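The Great Marker Cull

Jun 13, 2021

So it rained all weekend, the netball was called off, and I finally did the drawer. If you've been in my kitchen you know the drawer. Second one down, the one you have to open with your hip and a ruler because something always pops up and jams it. I tipped the whole thing onto a bath towel on the lounge room floor and sat there with a cup of tea going, right, what have I done.

Mostly what I'd done was buy markers. I'm a label person, and I write on freezer containers, jam jars, seed envelopes, the kids' lunchboxes, the power cords behind the telly. Every time I can't find a marker I buy another packet, and then of course the old ones surface a week later from under the takeaway menus. There were also 6 rubber bands fused into a single lump, a Darwish catalogue from December with one page folded down (a lamp, still want it) and the spare key to a bike we sold.

I sorted by testing everything on the back of an envelope. Anything that squeaked went straight in the bin. Anything faint got a second go, because I'm soft, and then most of those went in the bin too. My daughter came past and rescued a gold one that hasn't worked in my living memory. She says it's for "texture". Fine.

What was left needed to live somewhere that wasn't the drawer. I've tried the mug (they all end up tip-up and the mug falls over), I've tried the zip pouch (black hole, plus the zip went), and I did the roll-up canvas thing from Gurkela for a whole winter until I admitted I was never, ever going to roll it back up. So now I'm on to a hard case, the sort that opens like a clam. It's plain white plastic, and the lid stands up by itself at the back when it's open, which I've become unreasonably fond of!
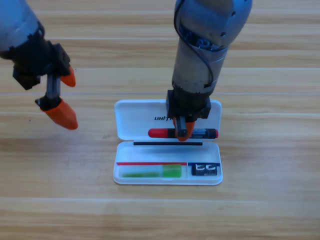 White case, lid up, and the marker with the red cap

The black and red sort gets the most work in our house, for the freezer mainly. I've gone off the very fat markers for that. By the time you've written "pumpkin soup" in fat marker there's no room left for a date, and then you're standing there in August playing soup roulette. A medium tip on a strip of masking tape is the way to go – write on the tape first, while it's flat on the bench, and then stick it on. Sounds obvious but I spent years trying to write on a curved, frosty lid with my other hand holding the freezer door.

Paweena Klinhom from my old work wrote back when I whinged about all this, and she reckons the trick is to sort by what the thing is for and forget about colour altogether. She keeps her kitchen markers in the kitchen and her sewing ones with the sewing and never the two shall meet. I can see the sense in it. I also know that in my house they'd have met by Tuesday, so for now I've got one case, and everything goes home to it at the end of the day.

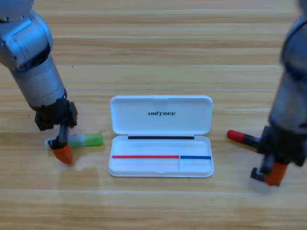
Green is where I come unstuck, by the way. I have a real weakness for a green marker and almost no use for one. Black is for the freezer, red is for anything with nuts in it, blue is for the school stuff, and green just sort of turns up on birthday cards and the odd shopping list. I've decided green can be the garden. Seed envelopes, plant tags, the note on the shed door about not shutting the cat in. We'll see if it lasts in the sun. The last lot of tags I did faded to nothing and I grew what I was sure was coriander and was very much parsley.

A few of you asked after the Westico drawer dividers I mentioned a while back. They were alright. The long ones bow in the middle if you pack them tight, and they slide about unless you put a bit of that rubbery mat underneath. I've moved them down to the tea towel drawer, where they're behaving themselves much better, and the marker drawer now has tape, scissors, string and four working biros in it, and it shuts. I keep opening it just to have a look.

Still on the floor next to me as I type: a pile of batteries I need to take to the drop-off at the library, a very large number of bread tags and a protractor that everyone in the family denies. Also a glue stick with no lid, so if anyone's found a spare lid in their own drawer, let me know. Next weekend I'm doing the linen cupboard, if it rains again.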